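Hello again from the Gerutura workshop, and thank you to everyone who wrote in after the September page asking to see more of the teaching side and less of the finished thing. I do understand. The finished thing is a robot moving a bit of rubbish, and my own mother was polite about it for as long as she could manage. The teaching is where all the fun is (and all the tea), so this page is given over to it.

For those who are new, the way we go about it is very simple to describe and rather hard on the shoulders. One of us works the two arms by remote control, doing the job as calmly and plainly as we can, and the robot keeps a record of every movement along with what its cameras saw. Then we do it again. Our target for the Donside job is 400 showings, with the wrappers, trays and bits of packaging lying differently each time, and we passed 150 with a small cheer and a packet of biscuits. Click on any of the pictures for the larger version.
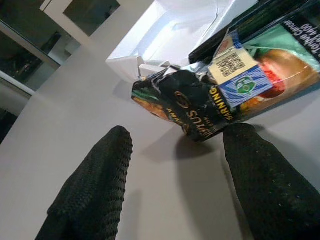 The view from one wrist, with the fingers open and a crumpled snack bag lying across the table. Foil is lovely stuff to practise on, all creases and shine.

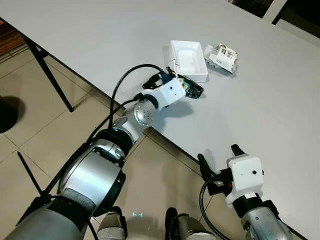

The left arm has hold of a dark, crumpled piece of packaging by the white tray, while the right one hovers near the table edge.

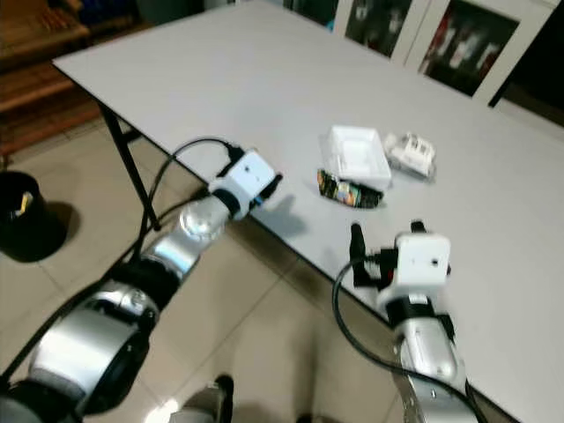
Both arms up at the table, with the tray, the wrapper and a little moulded insert grouped together.
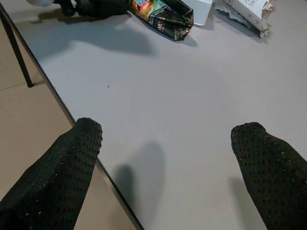

Low over the table at the wrist again, fingers wide apart and plenty of clear surface between them.

What I have learned from all this, and I say it as somebody who was sure she would be good at it, is that you have to slow right down. My early showings were full of little darts and second thoughts, and every one of those goes into the record as though I meant it! Now I take a breath, choose where I am going to pinch, and go there. If I fumble, I carry on and put it right, and we keep that showing too, as a tidy recovery is well worth having.

We have also stopped doing long stretches. After 2 hours the hands get lazy, so we swap over and whoever has come off the controls writes up the notes in the Amissah folder. Please do use the dropdown names when it is your turn, as I spent most of a morning sorting out three spellings of "wrapper".

Next on the list is the Grudon set, which has softer bags and will want a gentler grip. I shall put up another page once we are properly under way with it.

Page last updated Feb 7, 2023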